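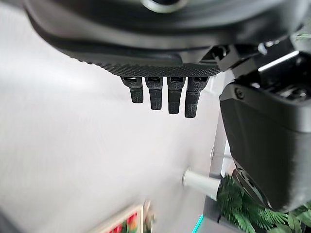

Last updated in November

Junior Racing Needs a Cost Limit It Is Willing to Enforce

The Lonell regional karting series will publish its rules for next season before the end of the year. The draft sent to teams runs to 136 pages. It sets out tire allocations, noise limits and the width of the paddock lanes in great detail. On the cost of taking part, it offers a single paragraph urging families to spend responsibly.

That paragraph should be replaced with a binding limit on testing and engines. The series has the authority to impose one, and its own entry lists show why it should.

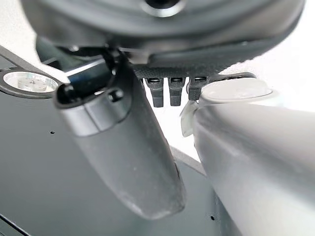 By M. Siddiqui
Contributing Writer, Motorsport Policy

Three seasons ago the series registered 411 drivers across all classes. The senior classes have held steady. The losses have come almost entirely among drivers under 14, and the smallest grid last season had eight karts in it. A class of that size gives young drivers little practice in traffic, and it gives their parents little return on a long drive and a weekend in a hotel.

Supporters of the present rules argue that racing has always been expensive and that talent will find backing. The first point is true. The second is difficult to test, because the drivers who leave at 11 or 12 do not appear in any later results. What can be said is that the families still competing at the front are, for the most part, those who can pay for private track time at Posent in the weeks between rounds. A driver who arrives on race morning having already completed several full days at the circuit holds an advantage that no coaching can make up.

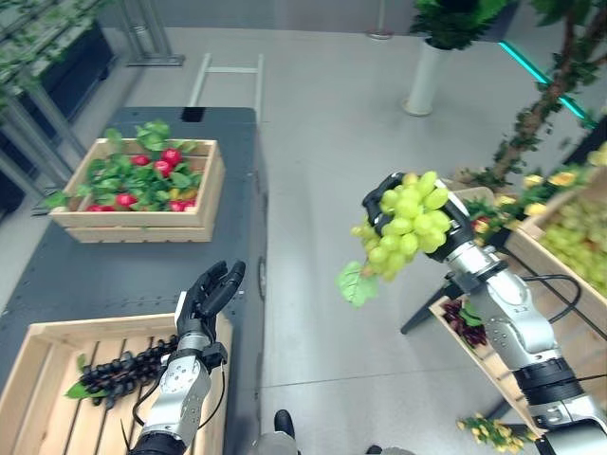
A testing limit would address this directly. Circuits already record every transponder that crosses the line, and the series could require those records as a condition of hosting a round. Teams found to have exceeded their allowance would lose championship points, with no option of paying a fine instead.

Engines call for a similar approach. The Rino class, which runs sealed units drawn by lot, has had closer finishes than any other junior category and fewer protests after the race. Extending the sealed engine rule to the remaining junior classes would be unpopular with private tuners, some of whom have served the sport well for many years. A transition period of one season would allow them to bid for the inspection and rebuilding work.

The series should also reconsider its entry fee, which is charged in full before the first round and is not refunded when a driver withdraws through injury. Payment by round would be fairer to families and would require only a modest change in administration.

Teams may submit comments on the draft until the end of the month.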